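Baskets up off the bench

Wire mesh baskets are the cheapest storage going for a worktop. Hang them high – on a rail or a post – and the top stays clear for the job. One centered on the back wall, one on the side. White cable ties hold fine, use 3 per basket and snip the tails.
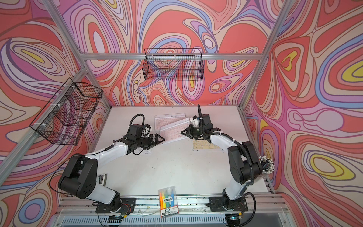 Lurnov Makers Club – Workshop Tips

Black mesh over a busy wallpaper, you can still see the pattern thru it. Nice. Don't fill them to the brim, though. Heavy stuff at the bottom, and nothing you need every day in the deep one. Bag of 50 ties lasts us till about January.

White tops show every speck. Damp cloth, then a dry one. Keyboard goes to the back edge when your not typing. 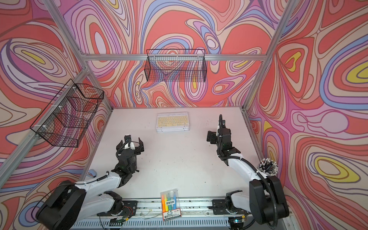 Keycaps next. Pale ones get grubby fast – soft brush between the rows, barely damp cloth over the top. Unplug first. No spray straight on the keys, ever. Check the ties while your there, swap any that look stretched.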